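Reading Room Group, November minutes

Present: Piroska Orbán (chair), Toon Declercq, Teun Bosman, Gijs De Haan (notes)

Book swap: What a turnout! We passed 100 swaps, our best month yet -- well done all. Toon will run two more before spring.

Story hour: Teun B. has a lovely list of winter tales and will read the first two.

Shelving: Piroska showed the tan wood style. All in favor!

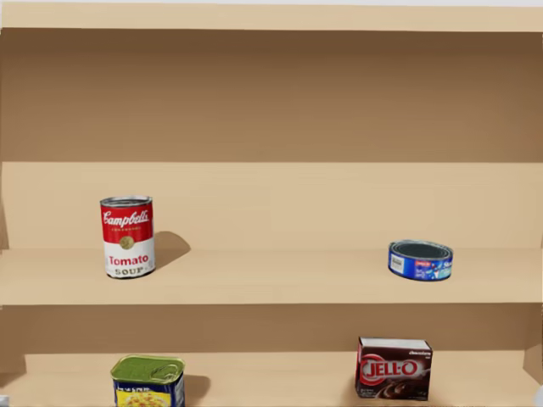
Item 3: shelving style, computer rendering

Next meeting 7 pm. Teun De Bruijn brings soup.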